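Pleslow Open Storage Bin, Green

Item group: Storage and benches
Maker: Poditeck
Sold in packs of 4, 8 or 12

The Pleslow is an open-top plastic bin for small parts, cable, fittings and packed stock. It is made in one piece, with no lid and no hinges. Most customers use it on a packing bench or on shelving, and it can be carried full by one person up to the load limit below.
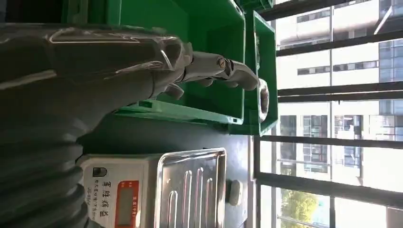 The floor of the bin is flat inside, so boxes and coils sit level and small parts don't collect in grooves. The walls are ribbed inside and can be wiped down with warm water and dish soap. Do not use solvents or a pressure washer.

Bins of the same size stack when full. Stack no more than four high, with the heaviest at the bottom. Empty bins do not nest, so allow for that when you plan your storage space - a pack of 12 takes up more room than people expect. Older Makori bins will not stack with the Pleslow. The rim is a different shape.
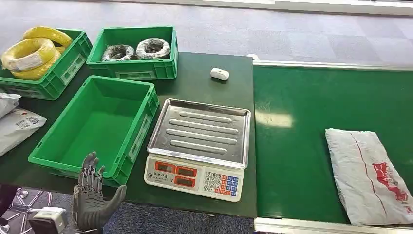 Load and temperature

Maximum load per bin is 40 pounds, spread evenly over the floor. For shelf use, support the full base. Two rails are enough for light goods only.

The bins are meant for indoor use. In an unheated building the plastic gets stiffer in cold weather, and a full bin dropped on a corner can crack.
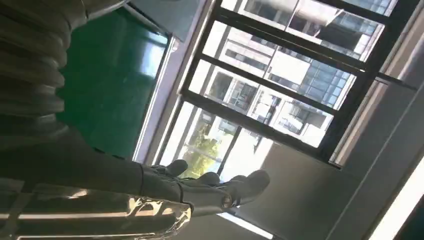 Green is the only color we stock at present, and we are asked fairly often if it fades. It will, slowly, in direct sun. If your bench is next to a bright window like the one in the photo, rotate the bins now and then or pull a shade in the afternoon. Fading does not change the load limit.

Labels

Paper labels are sold separately in packs of 40. Clean and dry the surface before you stick one on, and leave it for an hour before handling. Labels come off more easily if you warm them with a hair dryer first. 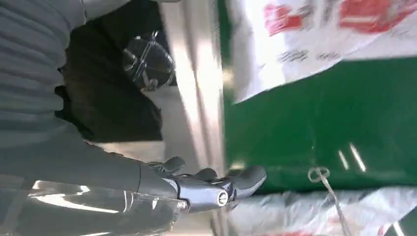

Tímea Halász wrote to us in November that she had switched her stockroom over from cardboard and would buy the same bins again, but she would like to see a half-height version for screws and washers. Clomov, our supplier, does not make one yet.

Ordering

Orders ship in full packs only. Mixed sizes can go in one delivery. Cracked or warped bins can be returned for exchange - keep the outer carton until you have checked them. For larger orders or a single sample bin, contact Gyula Sárközi in sales.

Page updated June 9, 2020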